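Ticket 1860: Resident survey form drops household answers
Project: Korby riverside relocation, city planning office
Opened by: Azadeh Hosseinzadeh
Assigned to: Nimal Talukder
Priority: High
Status: Waiting on reporter

Azadeh Hosseinzadeh, 9:40 am
Field staff in Korby can fill in the household survey on the tablets, but the answers on page 3 (current address, preferred block, distance to work) are blank when the record reaches the office. Pages 1 and 2 come through fine. We have 10 households affected so far, all from the Barajas Street interviews. The housing department needs the list before block assignments in January.

Nimal Talukder, 10:15 am
Checked one of the records on the server. Page 3 is empty there too, so the export is fine. Which form version is on the tablets? It shows at the bottom of the login page.

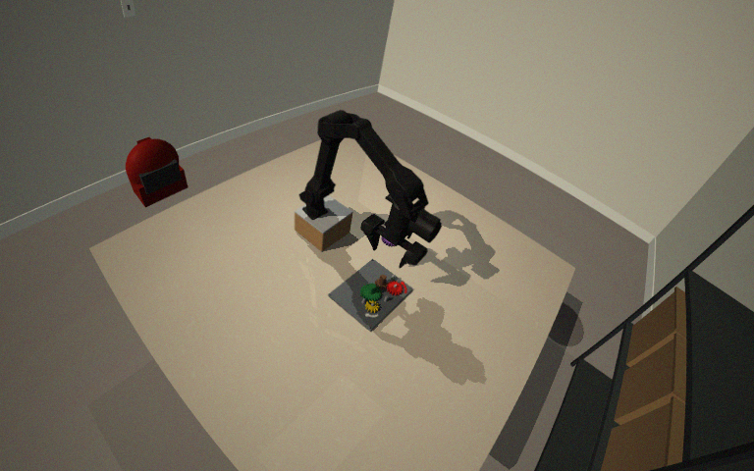

Image credit: Utness

Azadeh Hosseinzadeh, 11:05 am
Two tablets are on version 10. The one Sajib Bepari takes to Barajas Street is on version 9. He says it asked to update last week and he pressed Later.

Nimal Talukder, 11:30 am
That matches. The page 3 fields were renamed in version 10 when the preferred block question was added. The server doesn't recognize the old names and skips them. The answers should still be saved on the tablet. Please do not update it or log out yet. Connect it to the office network, open Settings, Saved Forms, and choose Export to File. Send me the file.

Azadeh Hosseinzadeh, 1:50 pm
File attached. All the households are in it.

Nimal Talukder, 3:20 pm
Imported with the field names corrected. Preferred block will need a phone call to each family, as version 9 never asked it. The tablet can be updated now. Please submit one test record and confirm page 3 shows up.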